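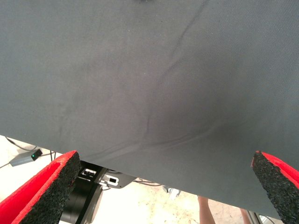
I gave up ironing in November, and I can't say I've missed it. My gran did hers every Sunday after chapel, tea towels and all, and she'd have had words with me about the state of my shirts! Dwynwen Prothero, my neighbour in Clulside, is 75 and still presses her pillowcases -- she says she sleeps better for it. I borrowed a pair to test the theory. They were lovely, crisp and cool, and I was awake until 4 worrying about creasing them. She's had them back now, and I've put the board up in the loft behind the Christmas tree.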